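4.2 Where the old machines went

Diary and interview data were pooled for this part. 204 households in Sundau and Lūse filled in the cupboard diary, and 21 of these were visited at home, mostly in November when people are indoors anyway. Visits by Maribeth Tagle in Sundau, by Mehrangiz Daneshvar in Lūse. Coding done jointly, disagreements talked through on Sunday evenings till one of us gave in.

Main finding first. Desktop computers stay in the house long after last use, far longer than phones or kettles. Reasons given fall into a few loose groups – old photos never copied off, a vague idea that the parts are worth something, a child who might want it. Plain lack of transport came up more in Lūse, where the recycling yard at Gokier is two buses away and shuts at four. One respondent had carried a tower to the yard gate twice and found it locked both times. It is now a plant stand.

Guilt also. We did not ask about it and it came up anyway. People remembered the price. A retired bookkeeper gave us 600 for hers without pausing, then corrected it to 700 with the monitor, then went to look for the reciept. Several used the word "waste" about throwing out and about keeping, sometimes in the same sentence.

Figure 3. Desktop tower with the side panel off, motherboard and memory module in view. 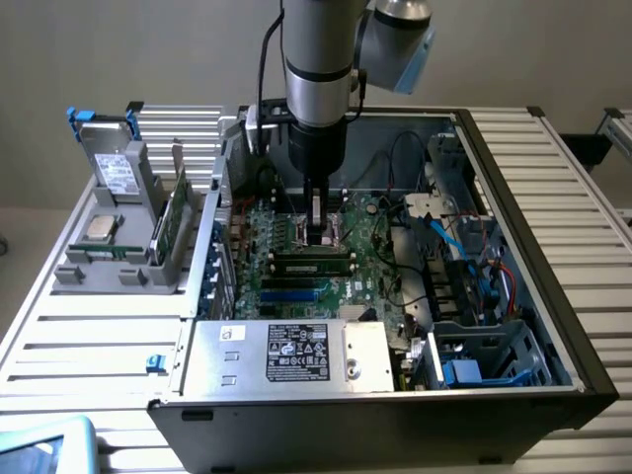 Why do households keep a desktop computer they no longer switch on?

Mostly it is the files. Worry over photos and letters left on the disk was the reason named first in both towns, ahead of money and ahead of transport, and it held even where the respondent could not say what the files were.

This fits badly with the leaflets. The Lilletti leaflet, which went through doors in both towns, talks about metals and landfill and says nothing on files until the back page, in small print. Respondents who had kept the leaflet (on the fridge, in one case under the computer itself) could repeat the part about metals quite well. It had not moved them.

A word on storage places. Loft, under the stairs, bottom of wardrobe. The spare room counts as storage in our coding only if no one had slept there since the summer, a rule we made up halfway and then applied backwards to the earlier diaries. Some entries had to be recoded, and the garage and shed categories were merged at the same time becuase respondents used the words for the same building.

Differences between the towns are small once distance to the yard is taken out. Older respondents kept machines longer, but they also had bigger houses, and we cannot pull the two apart with this sample. Renters let go sooner. Moving day does most of the work there – the tower is either carried down the stairs or left for the landlord, and either way somebody has to decide. The effect of moving is taken up again in 4.3, with the diary entries on mattresses and televisions.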